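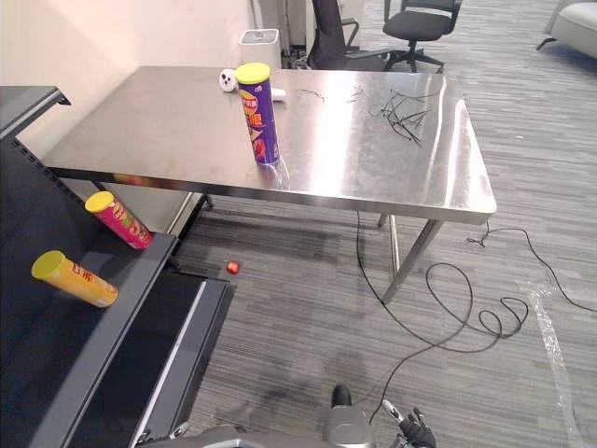 Edelstahltisch mit Chipsdose in Violett und Gelb

Über Hameo

Hameo verkauft Nahrungsergänzungsmittel an Privatkunden, Apotheken und Naturheilpraxen. Das Sortiment umfasst Vitamine, Mineralstoffe, Omega-3-Öle und Probiotika. Gegründet wurde die Firma von Murray Fehr, der vorher im Einkauf einer Apotheke in Brurkstead gearbeitet hat. Heute führt er das Geschäft gemeinsam mit Audrey-Anne MacLeod, die für Auswahl und Qualität der Produkte zuständig ist.

Wir führen derzeit 305 Artikel von 30 Herstellern. Lager und Versand befinden sich in Brurkstead, die Kundenberatung sitzt in Pellstead. Unsere Eigenmarke Beaulieu besteht aus sechs Präparaten, darunter Magnesiumcitrat, Zink und ein Vitamin-B-Komplex. Zu jeder Charge der Eigenmarke liegt ein Analysezertifikat vor, das wir auf Anfrage per E-Mail zusenden.

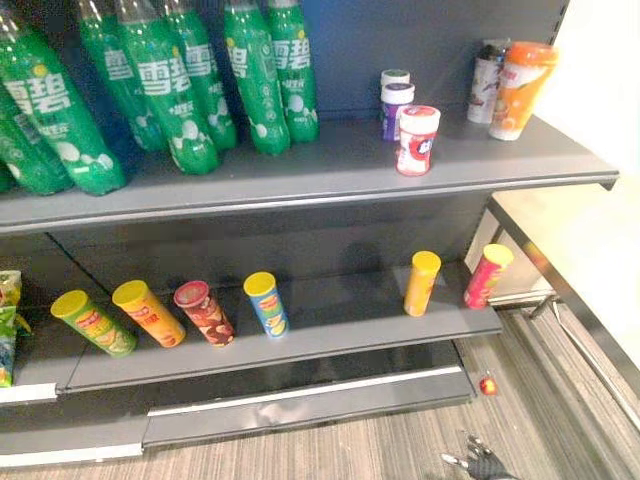 Beratung und Bestellung

Fragen zu Inhaltsstoffen, Dosierung laut Etikett und Allergenen beantworten wir telefonisch oder schriftlich. Eine ärztliche Beratung ersetzt das nicht. Wer regelmäßig Medikamente einnimmt, sollte die Einnahme vorher in der Praxis oder Apotheke klären.

Bestellungen gehen in der Regel innerhalb von zwei Werktagen in den Versand. Ungeöffnete Ware nehmen wir 30 Tage lang zurück. Für Praxen gibt es ein eigenes Kundenkonto mit Staffelpreisen, die Freischaltung übernimmt das Büro in Pellstead.

Stand: 13. März 2021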